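May 26, 2019

**FOR IMMEDIATE RELEASE**

# Hasta Opens Its Sign-Up List for the Spring Bed-Top Sort

Hi, it's me again from Hasta, the little home-tidying outfit on the ground floor of the Tilahun building. I write all our press releases myself, so please forgive the exclamation marks. I have news! Our Bed-Top Sort, the small-stuff session we tried out last October, is now a regular thing, and you can put your name down for it starting today.

If you missed it the first time, the idea is pretty simple. You know the odds and ends that pile up in a kid's room, or a bathroom drawer, or that one basket by the door? Toy parts, little tubes, brushes, plugs, plastic bits that came off something bigger. You bring all of it to the bed, spread it out on the sheet where you can see it, and move it piece by piece into one shallow tray. Then you decide what goes home, what goes out and what goes in the mystery bag (every house has a mystery bag, mine has two).

I love doing this on a bed. It's a big soft surface at a decent height, nothing rolls off onto a hard floor, and you have to finish if you want to sleep! Stripes are my favorite for it too, though I'll admit a busy striped sheet can swallow a small red thing whole.

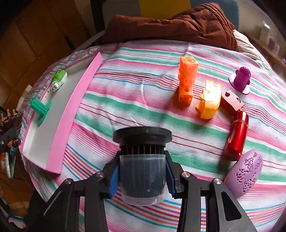
## What happens in a session

A session runs 60 minutes, at your place, in whichever bedroom you like. We bring the tray and the bags. You bring the pile. I ask people not to sort anything ahead of time, and please don't wash or fold a single thing on our account. A rumpled comforter shoved up by the headboard is perfectly fine, I've worked next to plenty of them.

We start with the chunky, bright pieces. They go in the tray fast and it feels great to see a color you recognize land somewhere sensible. After that come the small gray and black bits, which take longer and cause most of the arguments. Is it from a toy? Is it from the vacuum? Could be!

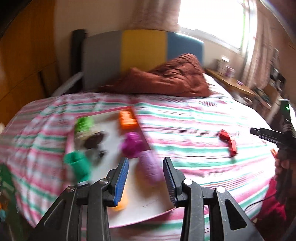
*Toys and small things sharing a pink-rimmed tray on a striped bed.*

## Why a tray and not a bin

I get asked this one a lot. A deep bin hides things. With a shallow tray you can see every piece, and you can pick the whole lot up and walk it down the hall. Fancy trays are nice, but a box lid does the job just as well, and I really do mean any box lid you have in the closet.

I also like to keep things in loose columns, with a bit of space between them. A scalp massager can sit right beside something with a plug on it, and neither one gets tangled or buried. When the tray looks full, stop and deal with that batch before you start another.

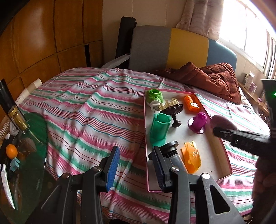 *A box lid makes a handy tray: the brown scalp massager has its spot next to the green plug-in gadget.*

## Where and how much

We're covering Avham and the Ondar side of the river to begin with. One session costs $45, and if you'd like a second room done on the same visit the two together come to $82. Over the trial period our families sorted 1,929 pieces (yes, I kept a tally on the back of a calendar, and yes, I counted the button lids).

Call the Hasta desk or stop by the Tilahun building to get on the list. Evenings fill up first, so mention it early if that's the only time you can do. Renters, grandparents and people with bunk beds are all welcome, and for bunks we just use the bottom one.

Press folks who want to sit in on a session can ask at the same desk. Wear socks you don't mind showing, most of our families are shoes-off!

###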